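Section 3. Positioning and Setting the Sorkmont Overhead Work Light

3.1 Before You Begin

Read this section in full before mounting the light. Electrical connection to the building supply must be made by a qualified electrician in accordance with local code. The remaining steps may be carried out by maintenance staff.

Confirm that the following are on hand:

Sorkmont light housing, with diffuser fitted
Two hanging brackets and the hardware bag
Gosselin wall dimmer and its cover plate
Light meter
Step ladder rated for the person using it

CAUTION: Do not hang the housing from ceiling tile, ductwork, or sprinkler pipe. The brackets must be fastened to a structural member or to an approved channel.

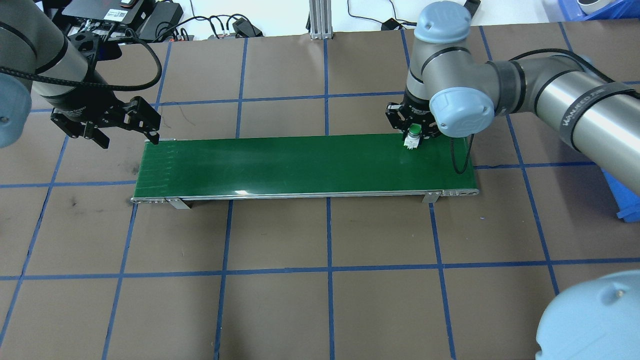
3.2 Mounting the Housing

1. Switch off the supply at the breaker and lock it out. Verify with a tester that the circuit is dead.

2. Mark the bracket positions on the ceiling channel. The centers of the two brackets must be 355 mm apart. The housing has fixed slots and will not accept any other spacing.

3. Fasten both brackets finger-tight, then check them with a level before final tightening.

4. Lift the housing onto the brackets until both spring catches click. This step requires two persons.

5. Attach the safety cable to the eye at the rear of the housing. The cable should hang with slight slack.

6. Leave at least 300 mm of clear space between the top of the housing and any surface above it. The vents are on the upper face and must not be blocked or covered.

NOTE: Housings supplied from the Firkau plant have the safety eye on the left side. The procedure is otherwise the same.

3.3 Reducing Glare

Glare is the most frequent complaint received after a new light is installed, and in most rooms it can be corrected without additional parts. Polished floors, glazed tile, plastic sheeting, and glossy belts return a bright patch of light to the eye when the housing is directly in line with them.

1. Stand or sit where the work is normally done. Glare judged from the ladder is of no use.

2. Loosen the tilt screw on each bracket by one full turn. 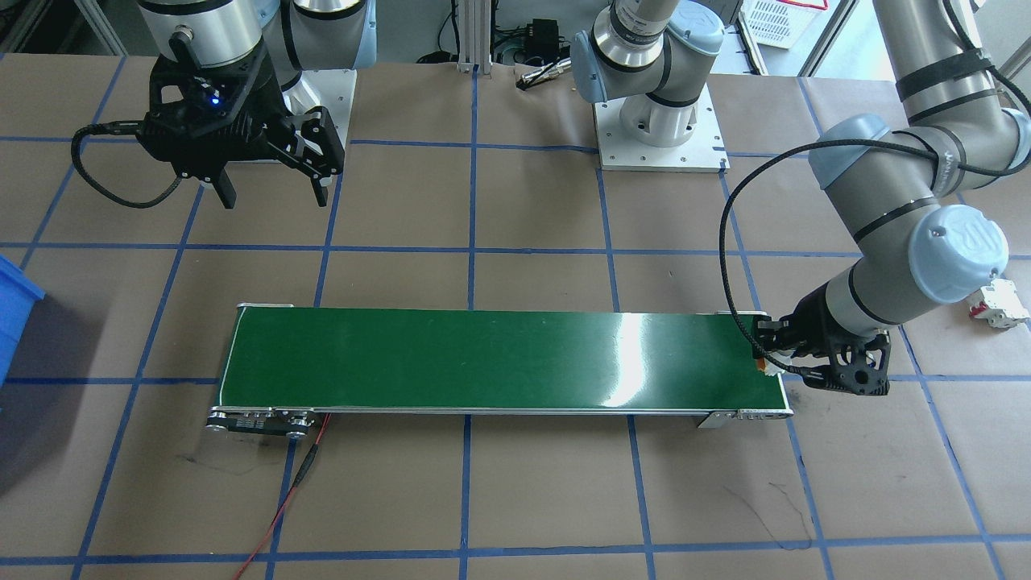 3. Tilt the housing away from the usual viewing position in small movements, pausing after each one. Retighten both screws when the bright patch no longer falls in the line of sight.

4. If tilting does not help, fit the Flurngate louver in place of the standard diffuser. The louver lowers the overall light level, and the dimmer will have to be set again as described in 3.4.

CAUTION: The diffuser becomes hot in use. Switch off and allow it to cool before handling.

3.4 Setting the Light Level

The light level must be measured after dark or with the window blinds fully closed, so that daylight does not enter into the result.
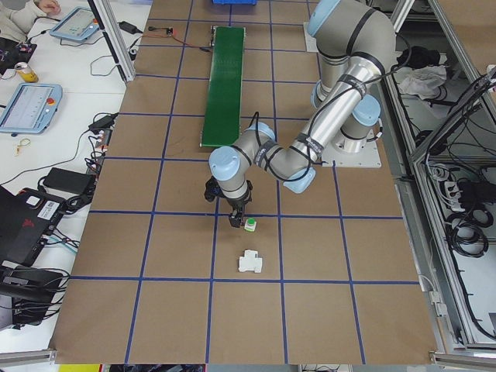
Readings should be taken at several points across the surface to be lit, including the corners, and written down before any adjustment is made. A single reading below the housing will always give too favorable a result. The meter should be returned to the same points after each adjustment. A brown work surface divided into rectangular cells by dark blue tape lines, for instance, already provides suitable positions, one reading being taken at the center of each cell. On an unmarked surface, small pencil marks will serve.

1. Turn the dimmer to full and wait until the level is steady. Lights that have been stored in a cold room may need longer.

2. Place the meter flat, with the sensor facing up. Step back so that no shadow falls on it.

3. Record the reading and move to the next point.

4. Lower the dimmer until the brightest point meets the level required by the site.
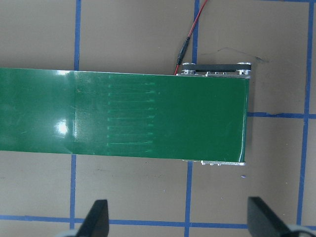 5. Repeat the readings at the remaining points. Where any point is noticeably darker than the others, check that the housing is level along its length and that the diffuser is seated on both sides.

6. Mark the final dimmer position on the cover plate with the label supplied in the hardware bag.

NOTE: The dimmer keeps its setting during a power failure. It does not keep its setting if the breaker is switched off for maintenance, and steps 4 and 5 must then be repeated.

For cleaning intervals and replacement of the diffuser, refer to Section 4.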